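# The Grip That Wouldn't Let Go

I've been writing about robots for nine years, and I'd never lost a fight with one until April, when a gripper shut on a piece of woven straw and stayed shut.

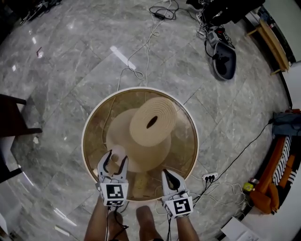 I was at Marsden for a story on hand-held grippers, the kind a person carries around the house so that a robot can later learn from the recordings. You hold one in each hand, you do chores, you feel a little like a lobster. I loved it! Shirley Ackroyd, who runs the sessions there, had me picking up soft stuff all morning, and soft stuff is where the trouble lives. A mug is easy. A straw brim bends, slides, springs back, and you squeeze harder than you mean to.

On my 41st pickup I let go of the trigger and the jaws didn't open.

Nothing dramatic happened. No smoke, no alarm (I kind of wanted an alarm). I wiggled it. I squeezed and let go again. Then I did the thing you're not supposed to do and reached in with my other hand to pry the fingers apart, and Shirley yelled "Leave it!" loud enough that I nearly dropped the whole rig.

She was right to yell. The fingers close with a small motor made by a supplier called Brurnen, and the motor was still pushing. The trigger had come back up fine, but the little sensor underneath was stuck on its last reading, so as far as the gripper knew I was still squeezing with everything I had. If it had woken up while my fingertips were in there, who knows which way it would have gone.

Shirley pulled the plug, the jaws went slack, and I got my hand back with all its parts.

Dean Mellor took the gripper apart that afternoon and let me hover. He found the sensor cable rubbed nearly through where it leaves the body. You walk around with these things, the cable drags behind you, it catches on a chair leg or a table, you give it a tug and keep going. I'd done that 4 or 5 times before lunch and never thought about it once. Dean opened up the other units on the shelf and 2 of them had the same wear, same spot.

What bugs me more than the cable is the software. Their recording program, Jerkico, had flagged nothing. A frozen reading looks exactly like a person holding on tight, and it had been saving my stuck grip as a perfectly good one. Tia Oakley, who cleans up the recordings, went back through the older files looking for grips that never wavered at all. Real hands wobble, she told me, even when you think you're holding still. She was still finding bad ones when I left.

Marsden has since added a clip that takes the strain off the cable, and the motor now cuts out if the sensor goes quiet. There's also a big stop button on a cord around your neck, which gets in the way when you lean over a low table. I wore it anyway.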